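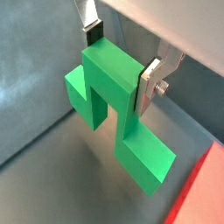
Somebody in the replies wants to know why anyone would paint a hallway in dead matt, and whether I have ever met a hallway. A fair question, and one I'd have liked to hear in August.

For those joining now: we have a narrow hall, a front door that opens straight into it, and a strong belief, acquired from magazines, that a dark colour would make it feel "intentional".

The chosen colour was Florno, number 922 in the Nakden range. In the tin it looks like a well-bred evening. On the chart it sits between two near-identical blues, both of which I also bought in sample pots.

Sample pots are a clever invention. You paint a square on the wall, you look at it in the morning, you look at it at night, and then you buy the one you liked before you started.

The nearest Nakden stockist is in Plonamstead, 19 miles away, next to a café called Paiva where people go to recover from the price of paint. The cheese scone is very good. I had plenty of chances to form that opinion.

The man on the paint desk asked if the wall would get much traffic. I said it was a hallway. He nodded slowly and sold me the matt.

First coat went on in an afternoon and looked terrible, as first coats do. Second coat looked lovely for almost 15 minutes. Then my own elbow, on its way to the kettle, left a pale shiny streak at elbow height.

Since then: a rucksack, a bicycle pedal, an umbrella, a visiting aunt's handbag. I could give you a full history of the household just by crouching near the skirting board with a torch.
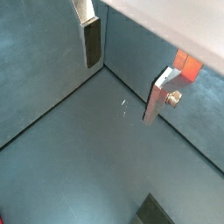
Touching up is a trap, by the way. You dab a bit of fresh paint over the scuff and now you have a slightly different patch with an outline, so you feather the edge, and the patch grows. Look at the left side in there: slate blue gone cloudy and paler across the upper part, with streaks. My hall is that exact effect from coat hooks to light switch, only I paid extra for the name.

Things the internet told me to use on matt walls: a white eraser sponge, a slice of bread, baby wipes, a soft sock. The sponge polished it. The bread left crumbs in the carpet. I did not have the heart to try the sock.

Several of you have suggested eggshell. Several of you have suggested it in capitals. Noted.

Others say the marks add character. I notice they all have white hallways.

A decorator quoted 200 pounds to redo it in something you can wipe, which I thought was steep until I remembered the petrol, the samples and the scones.

So he's booked for the new year, same colour, wipeable finish. Until then please come in sideways, with your coat already off.

And to the person asking about the ceiling — it's white, it's fine, leave it out of this.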